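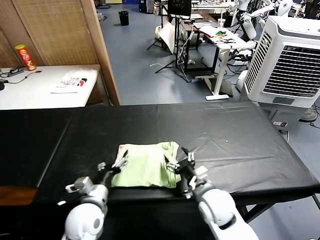
Stedden Household Words, a README

Hello, and thanks for downloading this. It's a word list. I've been collecting the words people in and around Stedden use for ordinary things at home (cloths, crusts, cupboards, the gap behind the cooker) and it got too big for a notebook, so now it's a spreadsheet and you can have it!

What's in the folder

words.csv is the main one. It has 1364 rows, one for each word as one person gave it to me, so the same word can turn up several times with different meanings. That's on purpose, please don't tidy it.

places.csv tells you which village or street each speaker grew up in. I've kept it vague where the place is tiny, as in a hamlet of four houses you'd know straight away who was talking.

notes.txt is my own rambling. Skip it if you like, though the bit on dishcloths is quite good.

The columns

word: spelt the way the speaker wanted it spelt. If they shrugged, I spelt it how it sounded to me.
meaning: in their words, very lightly trimmed.
room: kitchen, scullery, bedroom, outside, or any.
age_band: under 30, 30 to 60, over 60.
sure: yes, no or half. Half means they remembered a gran saying it but wouldn't say it themselves.

Where the words came from

Mostly from sitting in kitchens with a cup of tea. I also put a card up in the library at Nelbridge and got 312 words back that way, some of them in lovely handwriting and a few I still can't read (they're in there with a question mark, do have a go). Carolina Mota went through every row with me over the winter and caught a great many slips, including one where I'd filed a pudding under bedding. Her family's Portuguese words for the same things are in a separate tab called Conceição, after the aunt who supplied nearly all of them.

Things to watch out for

Older people are over-represented, by a lot. I know more of them and they have more time to talk.

There are far more cloth words than anything else: 498 rows! Partly that's real, and partly I kept asking because I was enjoying myself. So please don't go counting rows and deciding that Stedden thinks about tea towels all day.

"Clout" and "clowt" are kept apart. Two sisters fell out over this and I'm staying well clear.

The outside category is thin. I started on sheds in March and ran out of puff.

Opening the file

If the accents come out as gibberish, your spreadsheet program has guessed the wrong encoding. Import it by hand and choose UTF-8. Blank cells mean I forgot to ask, and a dash means I asked and they didn't know.

Using it

Use it for whatever you like, school projects, crosswords, proper research. Just say where you got it, and don't try to work out who the speakers are.

Still to do

Sheds, obviously. Sound recordings if I can borrow something decent. I'd love to reach 2000 rows before I stop, so if your family has an odd word for the end of a loaf, send it in with the village and a rough age and I'll add it to the next version.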